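4.2 Handheld collection with the two grippers

We compared two handheld grippers, the Ulix and the Utach, on the same set of desk and shelf tasks. Both were used in one large open room with a wood-plank floor and white desks, under the ceiling lights. Each operator worked for 14 sessions and switched tools after session 7. In total we kept 3380 demonstrations. Another 404 were dropped, most of them when the tracker lost the marker for more than a second.

The camera sits on the tool, so the gripper body takes up much of the lower part of each image. We did not crop it out. The policy was trained on full images, and the marker has to stay in view for the pose estimate to be usable (Figure 3).

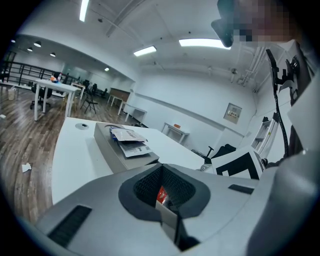
Figure 3. View from the gripper camera, with the square marker to the right of the opening and a desk with a lidded gray box beyond it.

Background clutter was left as it was between sessions. Chairs and tables were not moved back to fixed spots, and the papers on the desk were not replaced with blank ones. With the Ulix, marker loss was most common when the operator turned the wrist quickly near a shelf. With the Utach it happened mainly at the start of a reach. We used the Trirero controller with its default settings for replay on the arm, and around half of the failures there came from late closing.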